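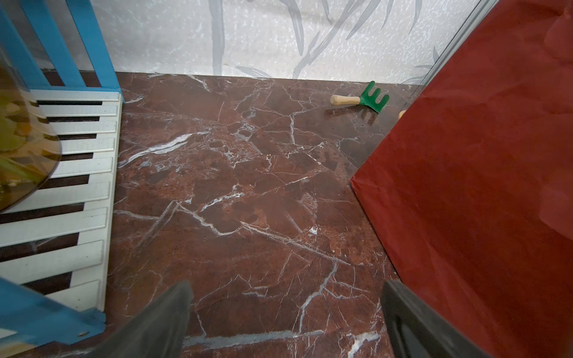 When does the new water rate take effect for residents of Sumamton Court?
The new rate applies from the March billing cycle, and households will see it on the statement that follows.

SUMAMTON COURT RESIDENTS' ASSOCIATION
Minutes of the General Meeting

The meeting was called to order at 7:10 p.m. with Milan De Bruijn in the chair. A quorum was present. The minutes of the previous meeting were approved without change.

1. Water charges
The chair reported that the supplier, Olleo, has raised the fixed monthly charge by 12 percent. The association's reserve will not be used to offset the increase. A member asked whether separate meters could be fitted. The chair replied that Dustel had quoted $268 per unit for the work – fitting included – and that the quote would be circulated.

2. Household waste
Members were reminded that food packaging should be emptied before it is put out, and that bins must be returned by 10 a.m. on collection days. A request for a second paper bin was deferred.
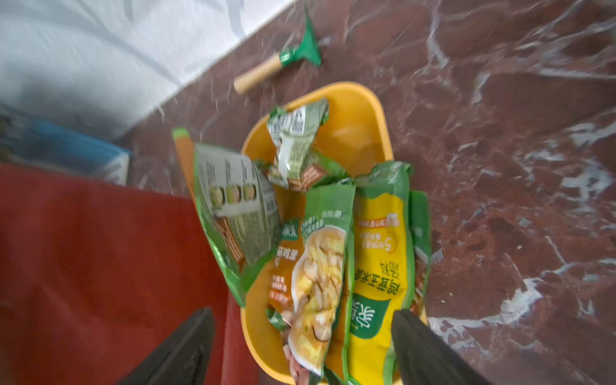
Item 2: Food packaging bags in a yellow basin.

3. Stairwell lighting
Two bids were reviewed. It was moved and seconded that the Fakir bid be accepted, with spending limited to $2,000. The motion carried with one abstention. Work on the east stairwell will be done first.

4. Other business
A complaint about noise from the pump room was noted. The chair will write to the contractor and report back.

The meeting was adjourned at 8:25 p.m.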